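Last updated: May

Sturgate open day, notes while I still remember them

Got in at 9 and the lot was full already. Parked by the loading dock, was told to move, moved. Badge said visitor 86. Coffee good, donuts gone.

The place is bigger than it looks from the road. One long building, offices up front, storage in the back, and the part I came for in the middle — sorting and small storage. I run the supply room for our school's art and science wing, so boxes, bins, dividers, that's my whole life. 1044 separate items on our list as of last count. Don't ask how many are where the list says.

First stop was the Skesteo shelving. Nice, pricey. Shelves clip in without tools and the guy did it one-handed while talking to somebody else. Labels slide into a lip on the front. Our labels are tape on tape on tape. Asked about weight, he said paint jugs are fine, clay maybe not on the top shelf. Took the flyer.

Then Stakville, mostly bins. Stackable, lids sold seperately, which annoyed me. The lids fit tight. Colors were the usual. I'd want clear so the kids stop opening every one to find the glue sticks. They had a deal on 200 of the small ones but where would I put 200 bins before August.

Šťastný had a table near the stairs with paper drawer inserts. Folded card, cheap, nice feel. Didn't ask about humidity and should have. Our back room sweats in spring.

Skipped the talk upstairs. Heard clapping so I guess it went fine.

The sorting room was the best part. Light wood tables, good height for standing, no wobble when I leaned on one. Big white boards laid on top as a work surface, matte, so no glare coming back at you. I liked that more than anything for sale. Small stuff shows up on white. We lose so many pins and stir sticks on our brown tables it isn't funny. Asked if they sell the boards, they don't, any smooth panel cut to size would do it.

And the divided boxes. Clear, open top, clear walls inside too. You see what's in each section without picking the thing up. Downside, the walls are so see-through on a white board that you have to look twice for where one section stops. Would put a strip of colored tape along the top edges. Going to try 6 of them for the microscope cabinet — slides, droppers, little tubes, the odds and ends that currently live in a mug. 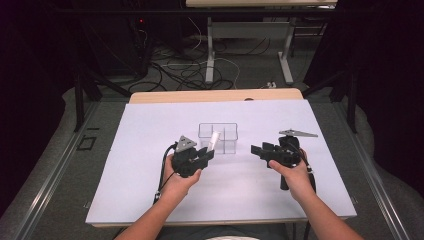 Aslak Tangen wrote back after I sent these notes around that open tops are fine on a table but he'd never put one in a cabinet without a cover, too much dust, and one bump and the sections are all mixed up again. He'd go with fewer sections and a lid. Fair point. Will ask Stakville if thier lids fit anything besides their own bins.

Left at noon. Still need to measure the cabinet, inside depth not outside, did that wrong last time.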